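From: a sceptic with a small kitchen
To: Dotel kitchen and household list
Subject: Re: [dotel-home] Mug trees - has anyone regretted one?

I've read the whole thread twice and I still can't find the part where somebody shows that a mug tree saves any room. Plenty of people say it does. The original question was this one, and I think it got buried under the business about draining racks:

> We have one cupboard for crockery and the mugs take up most of a shelf.
> I keep seeing wooden mug trees and they look like the obvious answer.
> Before I spend the money, has anyone here bought one and regretted it?
> Stubbs have the Trarnar in two finishes and the woman on the till said
> they sell a lot of them. Also, do the mugs get dusty? My husband says
> they will and I say we use them too often.

I'll answer from this end, for what it's worth, and then those of you who love yours can tell me off.

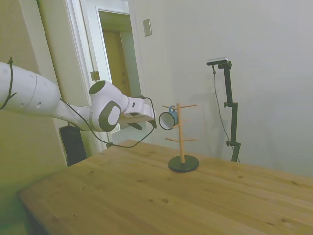

Wastdale, April

First, selling a lot of something is a fact about the shop. Stubbs sell a lot of those banana hooks as well, and I have seen what becomes of the banana hooks in the charity shop by the bus stop.

Now, space. A tree has a base, and the base has to be wide enough to stop the thing going over. Then you have to allow for the mugs, which stick out past the base all the way round, and then for your hand coming in to lift one off. My shelf is 47 cm wide. When I had a tree on it, there was room beside it for the sugar and that was that. The same mugs, turned upside down in two rows, took up less of the shelf and I could get the teapot in as well. I didn't do anything clever to find this out. I just put them back the old way one morning when I was cross.

If you have a bare bit of worktop that you really don't use, fine, the sum comes out differently. But do you? Everyone on this list complains about worktops.

Second, dust. I'm with the husband. A mug hung by its handle lies on its side, near enough, with its mouth pointing out at the kitchen. Look at a small one on an upper peg, white on the inside, and you are looking at its open end from the side of the tree. Whether that matters depends on how often you get round to that mug. The favourite will be fine. The one from somebody's leaving do will need a rinse. In a cupboard, upside down, it doesn't come up.

Third, the claim that any mug will fit. Somebody wrote that theirs "takes anything". I doubt it. It takes anything with a handle you can get over a peg, and that leaves out my two best ones, which have mean little handles you can barely get a finger through. It also leaves out anything wide, if its neighbour is wide too. I weighed my biggest mug out of spite and it came to 561 g, empty. I would not hang that from the top of anything unless something of much the same weight was going on the other side.

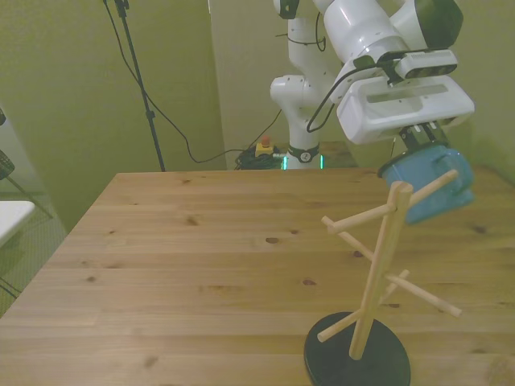 The weight question is the one I'd settle before buying, and it is the one you can't settle from a catalogue page. What you want to look at is the foot. A thin wooden foot under a tall pole is asking for trouble, and mine was like that. I would think better of the kind with a heavy flat disc at the bottom, black in this case, with the pale wooden pole coming up out of the middle. Even there the pole leans a touch, and the four pegs go off at different heights and angles, so where you put the first mug matters. With the pegs all bare it can look after itself. Hang one mug high on the right and you have started an argument with gravity, and I would want to know how that argument goes before my good blue one was involved.

So, to the person who asked: yes, I regretted mine, mildly. It went to my sister, who has 4 mugs that match and a windowsill, and in her kitchen it looks very nice. That may be the whole secret of it. The people who are happy seem to own exactly as many mugs as there are pegs, and the rest of us end up with a full tree and a full shelf.

If you're still tempted, go into Stubbs with a mug in your bag, one of your heavy ones, and ask to hang it on the Trarnar, top peg, nothing opposite. Give the worktop a bump with your hip. If they won't let you do it, I'd draw my own conclusion. I haven't tried the Trarnar myself, so it may be perfectly steady, and I'd be glad to hear from anyone who owns one and has measured the space before and after. "It feels roomier" doesn't count.

On the draining rack question, I have no view, except that whoever said tea towels are unhygienic ought to say what they dry the rack with.

--
Dotel kitchen and household list
To leave the list, reply with "leave" as the subject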